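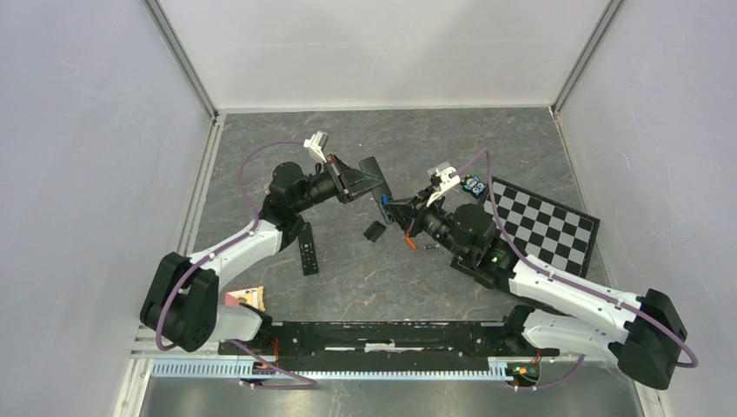
How do I get my daughter to enjoy losing at chess a little more?

Asked by Mabli Ifans, September 2021

My girl is 7 and loves chess right up until her queen goes, and then we have tears and pieces all over the rug. I don't want to let her win every time, but I'd like supper in peace!
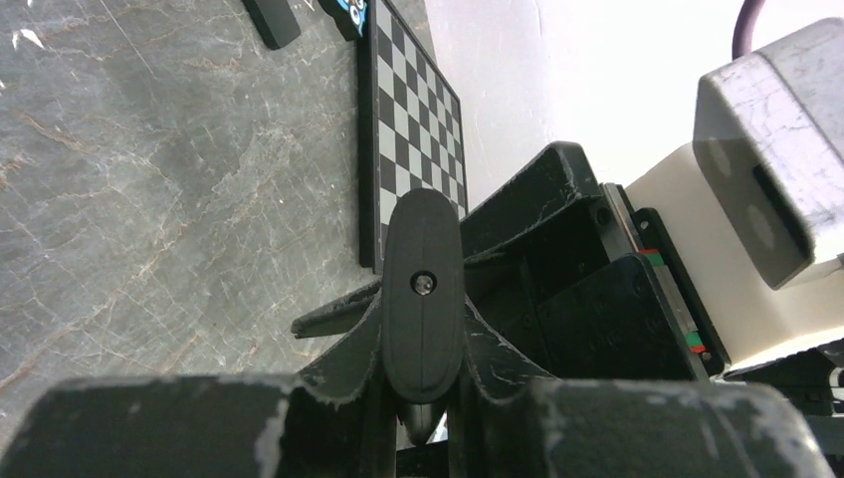
We've tried stopping early and we've tried playing on teams with her grandpa, who is no better a loser, bless him.

Answer from Durnik (3 votes)
Oh, I remember those days! Start without your own queen and let her know you're doing it, so it's all fair and square. My son and I also swapped sides halfway through, which got him laughing again, and by January he was asking for the full game.

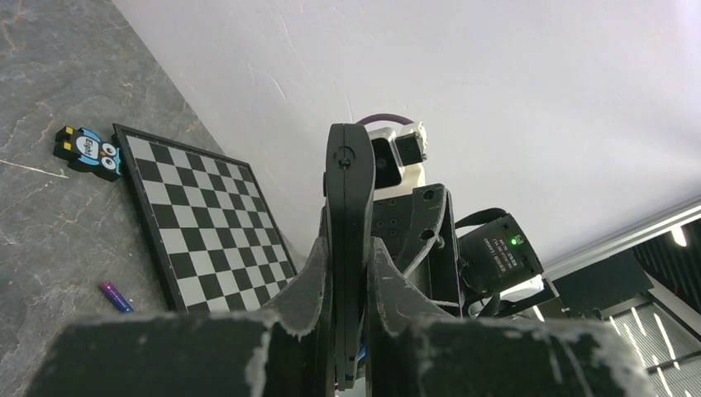
Keep it short too, one game and then a snack.

Answer from Drilora
try checkers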